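Recoger la mesa después de comer: lo que cambia desde este mes

En el boletín de julio pedimos ideas para que los puestos de la segunda planta quedaran libres a primera hora de la tarde. Llegaron bastantes, casi todas sobre lo mismo: envases de comida que se quedan en la mesa hasta el día siguiente. El servicio de almuerzos de Prorklow trae la comida en bolsas grandes y hasta ahora cada uno tiraba los envases donde podía, normalmente en la papelera pequeña del pasillo, que no da para tanto.

Nam-gil Seol, de servicios generales, ha preparado un procedimiento corto que ya se aplica en la sala Ko y que se extenderá al resto de la planta. La idea es usar la propia bolsa del reparto para recoger. Se deja de pie en el extremo derecho de la mesa, abierta, y se van metiendo dentro los cuencos y los vasos vacíos. Cuando la mesa está despejada, la bolsa se lleva entera al punto de recogida.
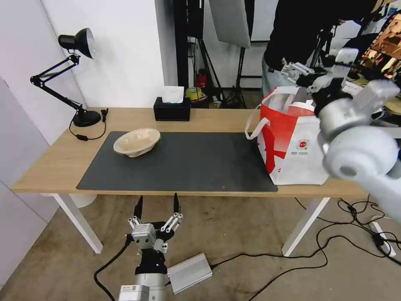
La bolsa, abierta en el extremo de la mesa, y un cuenco todavía sobre el tapete.

Algunas aclaraciones, porque en la prueba surgieron dudas.

La lámpara, la caja de pañuelos y el tapete oscuro son parte del puesto y se quedan donde están. En la prueba hubo quien guardó los pañuelos en un cajón y al día siguiente faltaban en dos mesas. La lámpara tampoco hay que desenchufarla. Si el cable molesta, se aparta hacia la pared y listo.

Las migas se sacuden con una servilleta o un pañuelo y van a la misma bolsa. El tapete se limpia con un paño ligeramente húmedo, sin producto. El limpiador Jakach que hay en el armario de la cocina es para la encimera y los fogones, y en los tapetes deja cerco.

Los restos de comida no van a la bolsa. Antes de recoger hay que vaciar el cuenco en el cubo de orgánico de la cocina. Las bebidas a medias se vacían en el fregadero, por mucho que el vaso tenga tapa. La primera semana de prueba una bolsa goteó por todo el pasillo y hubo que llamar a limpieza.

El orden que mejor ha funcionado es empezar por los cuencos, que pueden encajarse unos en otros en el fondo, y dejar los vasos para el final, de pie y con la tapa puesta. Si se hace al revés, los vasos se tumban en cuanto cae encima algo más pesado. 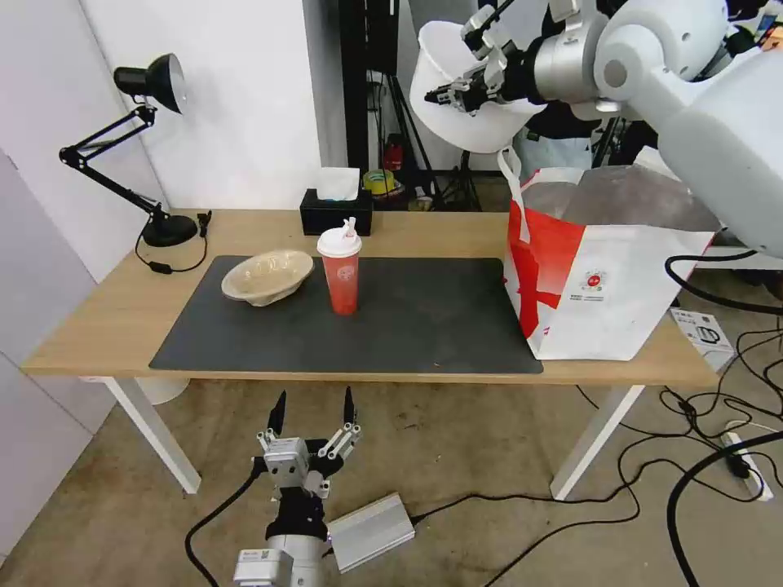

Dónde se deja la bolsa

El punto de recogida está junto al montacargas, en el carro gris con el rótulo de Ploven, la empresa que se lleva los envases. Pasan 2 veces por semana. El carro admite hasta 70 litros y no se debe colmar; si está lleno, hay otro igual en la planta baja.

Las bolsas se llevan cogidas por las asas, por las dos a la vez. Con una sola se vencen hacia un lado y acaban volcadas. Si la bolsa se tumba sobre la mesa, lo más cómodo es buscar el asa, enderezarla y comprobar que no se haya salido nada antes de levantarla. No hace falta cerrarla con cinta ni con grapas, y de hecho Ploven prefiere que llegue abierta para poder ver lo que lleva.

Si una bolsa está limpia por dentro y tiene las asas en buen estado, se puede doblar y guardar en la balda baja de la cocina. Sirve para otra mesa. Las que estén manchadas van al carro con lo demás.
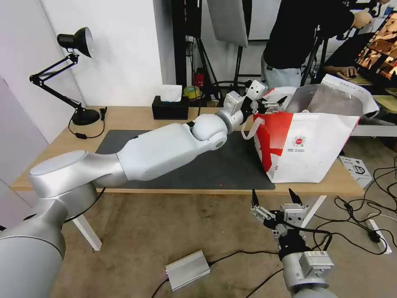

La bolsa tumbada sobre la mesa, sujeta por el asa.

Turnos y plazos

No hay turnos asignados. Cada mesa se encarga de lo suyo antes de las tres de la tarde. En las mesas compartidas, recoge quien termina el último. Los días en que haya reunión con comida encargada, la persona que reservó la sala responde también de que quede despejada.

La prueba de la sala Ko duró 5 semanas y en ese tiempo se retiraron 100 bolsas. Según Nam-gil Seol, el equipo de limpieza ha dejado de encontrar envases en las mesas de esa sala al empezar el turno de tarde, y la papelera del pasillo ya no se desborda. Queda por resolver el espacio delante del montacargas, algo estrecho cuando coincide el reparto de paquetería.

El procedimiento entra en vigor en toda la segunda planta el jueves 28 de febrero. Quien tenga preguntas o vea que en su zona no encaja, puede escribir a Han-gyeol Maeng, que recoge los comentarios y lleva también el pedido de paños y pañuelos. Para pedir otra caja de pañuelos basta con indicar el número de mesa.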